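Keeping a Two-Arm Dish Cell in Trim

Vilta Workshop Notes
22 October 2020

The technician who looks after the dish-handling cell at Vilta spends more time with a hex key and a lint-free cloth than at a keyboard. The cell has two black arms with parallel grippers, working over a tabletop that holds crates, plates and bowls. It is one of several setups in the Fluncombe building, and the only one that handles glazed ceramic all day. We asked the technician, who prefers to be identified by job only, how the cell is set up at the start of a shift and what tends to go wrong with it.

The first job is the base. Each arm is fixed to the table through a clamp plate, and the clamp screws are checked with power off.

"You put a hand on the shoulder and push sideways. If you feel the base shift before the joint gives, the clamp is loose and there is no point doing anything else. Every calibration you run after that is a calibration of a loose screw."

After the clamps come the cables. The loop at the wrist has to be long enough for the full roll of the joint and short enough that it does not drag over the dishes. The technician moves each joint by hand from stop to stop and watches the conduit for a kink. A conduit that has taken a set is replaced, even if the signal is still good.

"Cable faults are intermittent for weeks before they are permanent. I would sooner change a cable on a quiet morning."

Power goes on next, one arm at a time. The indicator lights are read before any motion is commanded. Green at the base and joint housings means the drives have come up and are talking to the controller. The technician does not accept green on one housing as evidence for the next one.

Homing follows. The arms are driven to a rest pose and the reported joint angles are compared with the values stored at the last full calibration. The stored values are kept on a printed card as well as in the controller, a habit that dates from a controller update in September that cleared them.

"We had the numbers back in ten minutes because of the card. Before that I had been told more than once that the card was old-fashioned."

Gripper fingers

The fingers are the part that wears. They are bolt-on pieces with a tapered tip, and the taper is what lets the tip get in beside a plate lying in a crate. The technician inspects the tips for rounding and the inner faces for glaze dust, then closes the gripper on a strip of paper. The paper should hold evenly along the closing face. If it pivots, one finger is out of line and both are reseated.

Finger sets are swapped after 300 hours of running. The supplier, Dratunik, ships them in matched pairs, and the technician does not mix a new finger with an old one.

"People try to save a finger. Then the pair closes off center, the bowl turns as it is picked up, and they start changing the software."

Closing force is set separately for plates and bowls. A plate is rigid and flat, and the contact is close to a line at the rim. A bowl has a curved wall, and with the bowl on its side the finger meets it at an angle that changes as the bowl rolls. The force limit for bowls is lower for that reason, and the closing speed is lower too.

"With a bowl I care about where the finger lands more than how hard it squeezes. Near the rim is fine. Halfway down the outside, it slides."

Wrist cameras

Each wrist carries a small camera, and their views are the technician's main inspection tool once the arms are powered. The mount is checked for play, the lens is wiped, and the focus ring is left alone. The fingertips must show at the lower edge of the view in the same place as on the reference print. A shift there usually means that the camera bracket has moved, and the bracket is corrected before the offset in software is touched.

Glare is the other concern. Glazed dishes reflect the overhead light, and a bright streak can fall where the rim has to be found. The cell lights are dimmed in steps until the rim reads clearly in both views. The technician leaves some glare in place if it falls inside the dish and away from the edge.
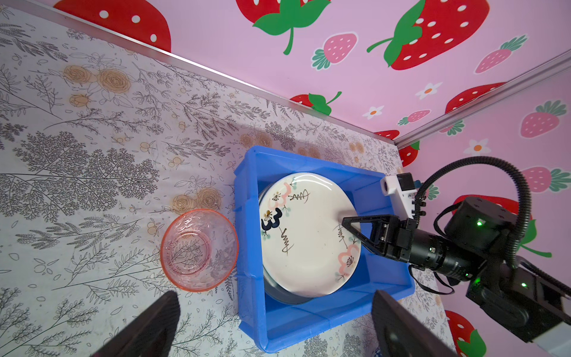

Fingertip against a plate in the blue crate, first; then a finger on the outer wall of a tipped bowl.

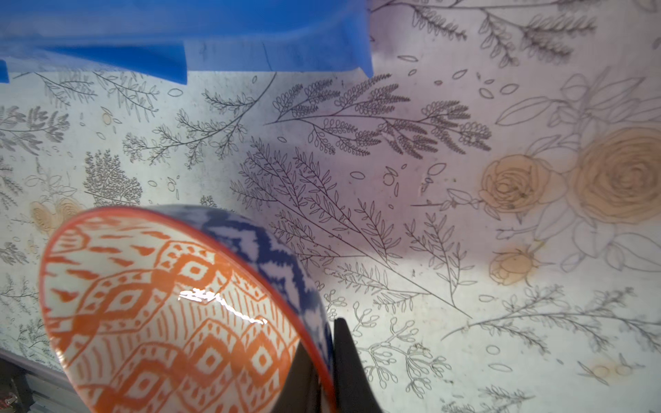 Faults and records

The log for the cell has 571 entries. The technician sorts them by the part that was touched, and the two longest groups are fingers and camera brackets. Motors form a short group. In all that time 31 entries concern a joint motor, and most of those were closed by reseating a connector.

A warm motor gets a different treatment. If a housing is uncomfortable to the touch after a run, the arm is parked and the joint is turned by hand once it has cooled. Rough travel sends the joint to Adeleke, the repair shop that handles gear wear for the site. Smooth travel points to the load, and the usual cause is an arm holding a dish at full reach while a program waits.

"Look at the wait states first. An arm with nothing to do should go home and rest. It should not stand there with a plate."

The tabletop covering gets wiped at the end of each shift and is replaced when an edge lifts. The full calibration is repeated every 200 hours, or sooner if an arm has hit a crate wall hard enough to trip its limit. After a trip the order is fixed: clamps, cables, fingers, bracket, then homing. The technician signs the card after homing and puts it back in the sleeve under the table.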